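A thread about bins, because I have been thinking about bins for a whole week and somebody has to hear it.

1/ We finally cleared the big sorting table at the Bragança Street workshop! It used to be a heap of offcuts, half-used tape and a jar of screws that belonged to no known object. Now there's one rule: if it's loose, it goes in a bin. I'm so pleased with it.

2/ The thing I've fallen for is the shape. A bin with sloping walls is a completely different animal from a straight-sided box. Your hand comes in at an angle, your knuckles don't scrape, and anything small slides down to the middle where you can get at it. I did a whole evening of sorting without once tipping the box out on the floor!

3/ Second discovery: metal over plastic for anything with corners. I had nine plastic tubs and most of them are cracked along the bottom edge now (I drop things. I'm a dropper). A metal bottom just gets scuffed. I love a scuffed bottom, it looks like it's had a life.

4/ Third: don't fill it. I used to pack a box right to the rim and then be cross that I couldn't find anything. A few blocks lying flat with bare metal between them, and you can pick any one up by its middle. Half the joy of a bin is the empty bit.

5/ Blocks are what got me started on all this, by the way. Long ones, red and dark green, thick enough to get hold of properly. Two colours in one bin is plenty — you can see at a glance which is which and sorting goes like a dream.

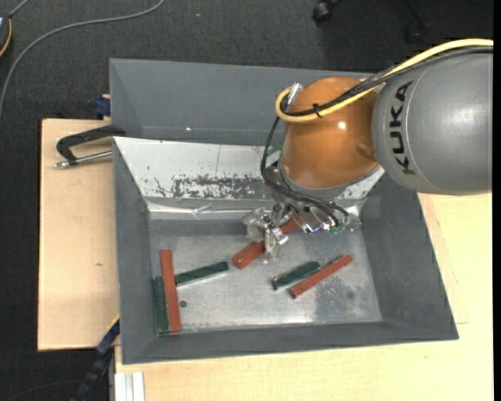 6/ Luvden replied to ask whether a bin that size wouldn't be better on the floor, with the work surface kept free for work. Fair question! I tried the floor for a bit and my back sent a formal complaint. Up at table height I can stand there for an hour and be perfectly happy. And if you rest it across two surfaces, you don't need one enormous table, you can push a couple of ordinary ones together.

7/ Do check your two surfaces are the same height first. Mine were 12 mm out and every round thing in the workshop went to live in the left-hand corner. A bit of folded card under two of the legs and it was fine. Well, it was fine after the third go with the card.

8/ Floor talk, while we're here. We've got dark carpet at Bragança Street and I was very against it when we moved in last December. I've come round completely. Drop a block and it goes "pff" and stays where it fell. On the old concrete it went under the radiator and you met it again in spring. Light wood on top, dark carpet below, and the whole place feels calmer too.

9/ Someone asked how I label things. I use Flevitz card tags on a loop of string, written in pencil, so when the contents change I rub it out and carry on. I've got 13 on the go at the moment. Only one of them says MISC and I'm keeping a close eye on it.

10/ The stock book goes by number and the bin numbers follow on from the old Gesemon shelving, which is why a perfectly ordinary bin of blocks is called 1668. I could start again from 1. I don't want to! I like that it sounds like a year.

11/ Best sorting tip I've got: do the biggest pieces first, even if they look tidy already. Once the long ones are lying where you want them, all the little stuff has somewhere obvious to go. I did it the other way round for ages and kept burying my own good work.

12/ Next up is the string drawer. It doesn't open all the way any more and something in there is pushing back. If you've got a way of storing short lengths that doesn't end in one giant knot, please tell me, I'll try anything — I've got the kettle on and a whole afternoon free for it.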